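Está em: Revista > Arte e mercado > Visitas

Notícias Leilões Exposições Visitas Agenda Contactos

Última atualização: janeiro de 2019

Uma tarde entre bronzes e etiquetas: visita aos dias abertos da leiloeira Weronon

Há anos que recebia em casa os catálogos da Weronon e há anos que dizia a mim mesma que tinha de lá ir, nem que fosse só para ver as peças antes de desaparecerem outra vez para dentro de salas de estar alheias. Pois desta vez fui. A leiloeira abre as portas ao público durante uns dias antes de cada venda grande e, como a próxima é dedicada à escultura, que é a minha perdição desde miúda, meti-me no comboio logo de manhã, com um caderno, uma sandes e os óculos de ver ao perto (que são os que fazem falta nestas coisas, acreditem).

O edifício engana. Da rua parece um armazém de mercearia antiga, com um portão verde-escuro e uma placa tão discreta que passei por ela e tive de voltar atrás. Lá dentro sobe-se uma escada larga, de pedra já gasta ao meio, e chega-se a uma receção onde uma senhora simpatiquíssima nos dá um autocolante, pergunta se queremos a visita acompanhada e nos pede que deixemos a mochila. Eu quis a visita acompanhada, claro. Éramos um grupinho pequeno, muito misturado: um casal que já tinha comprado ali uma cómoda, dois estudantes de conservação, um senhor muito bem-posto que não abriu a boca a tarde inteira mas tomava notas sem parar.

Começámos pela sala grande, a das esculturas. São 19 lotes de bronze nesta venda, mais os mármores e as terracotas, e estão postos em plintos a alturas diferentes, de modo que se pode andar à volta de quase todos. Parece um pormenor, mas muda tudo. Em catálogo, um bronze tem sempre uma frente; ao vivo tem costas, tem a sola do pé, tem a costura da fundição mal disfarçada debaixo de um braço. A nossa guia, uma das especialistas da casa, insistia muito nisto e fez-nos agachar a todos (o casal da cómoda com alguma dificuldade, coitados) para espreitarmos a base de uma bailarina de meados do século passado, onde estavam a marca da fundição e o número da tiragem, 2/8, gravados com uma letrinha miúda e torta.

Foi ela quem nos explicou, com uma paciência de santa, a diferença entre uma fundição feita em vida do artista e uma póstuma. Eu julgava que sabia e afinal sabia metade. O modelo pode ser o mesmo, o gesso pode ser o mesmo, até a oficina pode ser a mesma, e ainda assim o mercado trata as duas peças como primas afastadas. Contam a data, a autorização dos herdeiros, o tamanho da edição, a qualidade do cinzelado, a pátina. E conta muito por que mãos a peça andou. Um bronze que esteve sempre na mesma família, com a fatura original numa gaveta, chega ao leilão com outro à-vontade.

A peça que mais me prendeu, confesso, nem era das caras. Era o lote 2301 (a numeração deles é contínua ao longo da temporada, daí estes números de lista telefónica): uma cabeça de mulher adormecida, pouco maior do que um punho, com uma pátina castanha que puxava para o verde junto às orelhas. A autoria está dada no catálogo apenas como «escola de», o que baixa logo o preço, e a guia contou que andaram meses a tentar chegar a um nome e desistiram por falta de papéis. Fiquei ali parada um bom bocado. O grupo já ia na sala seguinte e eu ainda a olhar para aquela pálpebra.

Na sala seguinte estavam os mármores, e aí confesso que andei mais depressa. Há quem se derreta por mármore e eu compreendo, mas a mim os bustos de senhores com suíças deixam-me um pouco indiferente, por muito bem talhado que esteja o laço. Gostei, sim, de um relevo pequeno com duas crianças e uma cabra, muito gasto, que deve ter passado décadas num jardim. Os estudantes de conservação ficaram encantados com o desgaste e puseram-se a discutir líquenes. Aprendi imenso só de os ouvir.

Depois veio a parte de que eu estava mesmo à espera, que eram os bastidores. A Weronon guarda as peças em trânsito num corredor de reservas nas traseiras, a que só se vai em grupos pequenos, e é lá que se faz o trabalho que nunca aparece nas fotografias: desembalar, medir, pesar, fotografar, escrever o relatório de estado. Cada peça tem uma ficha e cada ficha tem um desenho onde se marcam a lápis os riscos, as amolgadelas e os restauros antigos. Vi uma destas fichas com tantas cruzinhas que mais parecia um bordado.
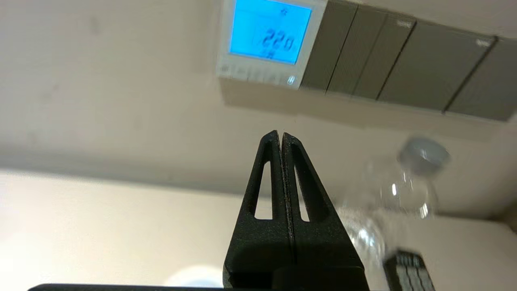
E pode-se mesmo licitar sem ter experiência nenhuma, só com o registo feito à porta?
Basta um documento de identificação e uma morada, e para os lotes mais altos pedem também uma referência bancária, que convém tratar uns dias antes da venda.

Esta pergunta foi feita pela senhora da cómoda, que queria saber para a irmã, e abriu uma conversa comprida e muito útil sobre dinheiro. É um assunto em que as leiloeiras às vezes são um bocadinho evasivas, mas aqui responderam a tudo. Ao preço de martelo soma-se a comissão do comprador, e sobre essa comissão há imposto; quem se esquece disto apanha um susto no balcão. A guia aconselhou toda a gente a fazer as contas ao contrário: decidir primeiro quanto se quer gastar ao todo, descontar comissão e imposto, e escrever o resultado na margem do catálogo, a caneta, para não haver tentações. Pode-se deixar uma ordem de compra por escrito, pode-se licitar por telefone e pode-se ir à sala. Eu sou de ir à sala, nem que seja para ver as caras.

Também se falou de estimativas, e achei curioso saber que são discutidas com o vendedor, às vezes com alguma lágrima pelo meio. Quem herda uma escultura que viu a vida toda em cima do piano acha sempre que ela vale mais. A casa prefere pôr a estimativa baixa e deixar que a sala faça o resto, e deram-nos o caso de um pequeno cavalo vendido em setembro, que entrou com uma estimativa modesta e subiu até ao triplo, com 2 pessoas ao telefone que não havia maneira de desistirem. Contaram isto com um brilho nos olhos que se percebia bem. Deve ser uma emoção e tanto.

A meio da tarde houve um intervalo para café, numa salinha com cadeiras desemparelhadas (todas de lotes que não se venderam, segundo nos disseram, e a minha era confortabilíssima). Estava lá um representante da Wusent, a empresa que faz o transporte das peças mais delicadas, e foi uma conversa de que eu não estava à espera e de que gostei muito. Explicou-nos como se faz uma caixa para um bronze com um braço esticado: a peça não pode ficar apoiada no braço, evidentemente, e por isso o peso vai todo para uma espécie de berço à medida, em volta da base e das ancas, e o braço viaja no ar, sem tocar em nada. Para um mármore grande, às vezes, a caixa demora mais a fazer do que a viagem. Perguntei-lhe se alguma vez tinha deixado cair alguma coisa e ele riu-se e foi buscar mais café.

Para o fim ficou a demonstração de pátina, que vale por si só a viagem. Foi feita por uma técnica da oficina Kuroda, que trabalha para várias galerias e dá uma ajuda à Weronon quando há peças a precisar de cuidados. Trazia 3 plaquinhas de bronze iguais, polidas, cor de moeda nova, e foi-as aquecendo com um maçarico e pincelando com soluções diferentes. A primeira foi escurecendo até um castanho de café, a segunda ganhou um verde de telhado antigo e a terceira ficou quase preta, com um fundo avermelhado lindíssimo. No fim passou cera com um pano e as cores acordaram todas. Depois avisou, muito séria, que a pior coisa que se pode fazer a um bronze em casa é atirar-se a ele com um produto de limpar metais. Um pincel macio para o pó, e mais nada, e em caso de dúvida telefona-se a alguém. Lembrei-me de uma tia minha e de um certo galgo de bronze, muito reluzente, e calei-me.

Quanto a coisas práticas, para quem queira ir: a entrada é livre, mas a visita acompanhada tem de se marcar, por telefone ou na receção, e os lugares vão-se depressa. O catálogo em papel paga-se; na sala há exemplares de consulta presos com um cordel. Há elevador, embora seja preciso pedir que o liguem. Fotografias, só sem flash e nunca nas reservas, a não ser com autorização. Para almoçar, fui à cantina do centro cultural Besent, a dois passos, que tem uma sopa de feijão muito decente e uma pequena exposição de desenhos no corredor, que também merece uma espreitadela se houver tempo.

Saí já com as luzes da rua acesas, com o caderno cheio e o autocolante ainda na lapela (só dei por ele no comboio). Antes de descer a escada voltei atrás para ver outra vez a cabecinha adormecida. O senhor bem-posto e calado estava lá, à frente do plinto, a escrever qualquer coisa na margem do catálogo. Eu deixei a minha ordem de compra na receção na mesma, por um valor que não confesso nem à minha irmã, e agora estou à espera do telefonema.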